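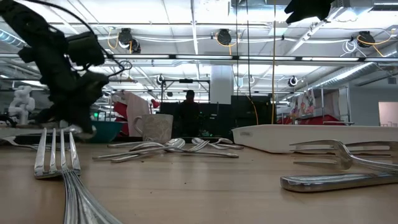

图2 光线明亮的室内，浅色木质桌面，低视角。

4.3 自报整洁度的效度问题

家庭收纳研究中，被引用最多的一类结论是：物品分类存放的程度越高，住户的日常负担越轻。本节对这一结论持保留态度。前文的回归结果（4.2节）确实再现了两者的正相关，系数方向与既有文献一致，但我们认为，在自报数据的测量问题得到处理之前，这个系数几乎无法解释。

先看因变量。Felleo问卷以“过去一周您为寻找家中物品花费的时间”衡量日常负担，由受访者回忆作答。887份有效答卷中，填写值明显堆积在整数上，其中“20分钟”一项尤其突出。这种堆积在时间回忆题中很常见，它表明相当一部分人在给出一个听上去合适的数字，而没有逐次回想。如果取整的习惯与收纳习惯无关，它只会增大误差；问题在于我们没有理由相信二者无关。自认为生活有条理的人，可能同样倾向于把自己的找寻时间往低处报。问卷中没有任何一道题能够把这两种情形分开。

自变量的问题更多。问卷要求受访者对厨房、书桌、衣柜三处的分类程度分别打分，再取均值。取均值的做法预设三处的分数反映同一种倾向，而原始报告没有给出支持这一预设的检验。我们重新计算后发现，书桌分数与另外两处的相关偏弱，厨房与衣柜之间稍强。把三者合成一个“整洁度”，更像是为了得到一个便于汇报的指标。此外，打分题的措辞也不统一：厨房一题问“是否分开放”，衣柜一题问“是否容易找到”。后一种问法已经把结果写进了原因，用它去预测找寻时间，得到正相关并不令人意外。

再者，“整洁”一词在受访者那里至少混合了三层意思：物品少，物品有固定位置，表面干净。三者可以互不相干。一张桌面无论东西多少，都可能留有污迹或薄灰（图2）；反过来，擦得很勤的桌面上也可以堆满杂物。开放题的回答显示，有人因为“每天擦”而给自己打高分，有人因为“东西都收进抽屉了”而给同样的分。量表把这些回答记成同一个数值，后续分析再精细也无从还原。

支持者通常会援引Vurnedeck干预项目作为因果证据。该项目向参与家庭发放分隔用具，60天后复测，报告找寻时间下降。我们对此有两点疑问。其一，项目没有设置只接受回访、不领取用具的对照组，复测时的下降无法与回访本身的影响区分。参与者知道研究者期待什么，也知道自己刚刚领到了东西。其二，退出者的情况没有交代。觉得用具不方便的家庭更可能中途退出，留下来的样本自然较为满意。报告对流失只写了“在可接受范围内”，没有说明可接受的标准由谁制定、依据为何。

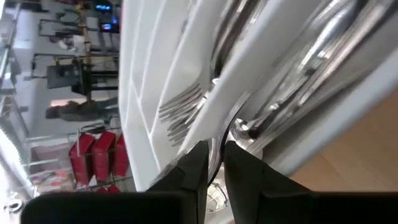

以分类程度为核心变量的研究，还要面对编码单位的选择，而这一步在文献中往往一笔带过。Georgiou编码手册规定，“每格只放一类物品”记为完全分类，“同格出现两类以上”记为部分分类。规则看似清楚，用起来却处处需要猜测。以分格的白色塑料餐具盘为例，中间一格里可以看到一把不锈钢叉，叉齿清晰，旁边一格则是一束叠在一起的餐具，长柄彼此遮挡，轮廓也有些模糊。后面这一格该如何编码？仅凭柄部，恐怕很难断定是勺、是叉还是混放，编码者若因为容器本身有隔板就判为完全分类，记录下来的便是容器的设计，与住户的习惯关系不大。手册没有“无法判定”这一选项，所有含糊的情形都被迫归入两类之一。我们怀疑，手册附录中偏高的编码一致性，有一部分正来自编码者共享的这种默认。

一致性高不能代替效度，这一点在方法教科书里早有说明，应用研究却时常忘记。两名编码者可以非常稳定地犯同一个错误。比较稳妥的办法是在现场逐件清点，或者至少增加“无法判定”一栏，并单独报告其比例。前一种办法成本较高，入户时间长，也更容易招致拒访；后一种办法几乎没有成本，目前仍很少有人采用。

还有一种解释在文献中讨论不足，即反向因果。时间宽裕的家庭既有余力整理，也较少在匆忙中找东西。家务时间若不加控制，分类程度的系数就会吸收闲暇的作用。我们在模型中加入每周工作时长后，系数有所缩小；再加入家中是否有学龄前儿童，又缩小一些。变量是事后选的，我们不打算据此宣称关联不存在，只能说它对设定相当敏感。原始报告仅列出一个模型，读者看不到这种敏感性。

数据采集的时点也值得一提。第一轮问卷于9月发放，恰逢许多有学生的家庭调整作息和物品摆放，第二轮则避开了这一时段。两轮合并分析时没有加入轮次变量，季节差异因此混入了家庭间差异。我们分轮重做了估计，第一轮的关联强于第二轮，第二轮的置信区间包含零。原作者可能会认为第二轮样本偏小、检验力不足。这一辩解有其道理，但同样的标准也应当用于他们据以立论的那些子样本分析。

基于以上各点，后文不再把合成的整洁度得分作为解释变量，改用三处的单项分数，并把衣柜一题从主模型中剔除，仅在稳健性检验中报告。找寻时间改按区间处理，区间边界的划定见附录B。这些调整会损失一部分可比性，4.4节的结果因此不宜与既有研究的系数直接对照。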